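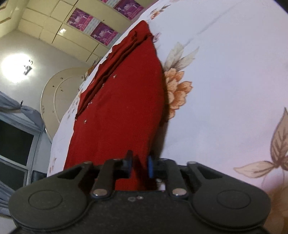 # Does that gadget really make you healthier?

Companies love to say their new invention will make people feel better. Sometimes it's true. Before you believe it, you should know how to check.

Take Rorkutel, a small firm in Larville. It sells a desk lamp called the Pander. The box says, "96 percent of users felt more awake!" Wow, right?

Hold on. 96 percent of how many people? If only a few of the company's friends tried it, that number doesn't tell you much. The firm says it asked 1,740 people. That's better, but all of them had already bought the lamp. People who spend money on something usually want to like it.

And what does "felt more awake" mean? More awake than when? Maybe they tried it at 8 in the morning, after breakfast. You'd feel more awake then with no lamp at all.

**What would a fair test look like?**

Chinyere Ugwu teaches science in Thibodeaux. Her class would give half the people a Pander and the other half a plain lamp that looks the same. No one would know which lamp they had. After 5 weeks, everybody would take the same quick test, like pressing a button when a light blinks. Then you compare the two groups.

Rorkutel hasn't done that yet. It did put out a story about winning a prize for new ideas. Who gave the prize? Did the judges test the lamp, or did they just read about it? The story doesn't say.

**Try it yourself**

Find an ad for something that promises to help your body or brain. Write down what it promises, then write down how the company could know. If you can't fill in the second part, ask the company.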